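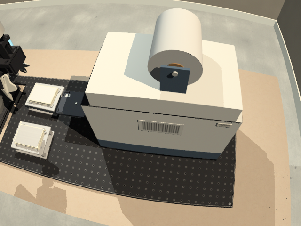
Has anyone gotten a pet fee back from an apartment after the lease was signed? I moved into a one bedroom at Nelten in March and paid a $300 pet fee up front for a cat I ended up not bringing (my sister kept her, long story!). The office says the fee is nonrefundable no matter what. The lease calls it a "pet deposit" on one page and a "pet fee" on another. Which one wins? I'd love to get it sorted before I renew.

Pavithra Varma

Ooh, the wording is your best shot. I had almost the same thing at my last place, where the lease said deposit and the ledger said fee. I emailed the manager a copy of both pages with the word circled and asked which one they were going by. Took them two weeks, but they credited it to my next month. Do it in email and not at the front desk, so you have it in writing. Also look for a pet addendum. If you never signed one, or it has no animal listed on it, say so! Rules on deposits are different in every state though, so a local tenant hotline is worth a call (mine was free and the lady was super nice).

Karthikeyan Pisharody

you wont get it back. they never give fees back. I paid 700 at Dremden for two dogs and moved out with one and got nothing

Dinesh Shenoy

I'd ask for it as part of the renewal. They want you to stay, and a $300 credit is cheap next to an empty unit. Mine said no to the refund but knocked the same amount off my first month when I re-signed. Get the new lease to say no pet on file too, or you may see monthly pet rent show up on it.

Merike Krūmiņa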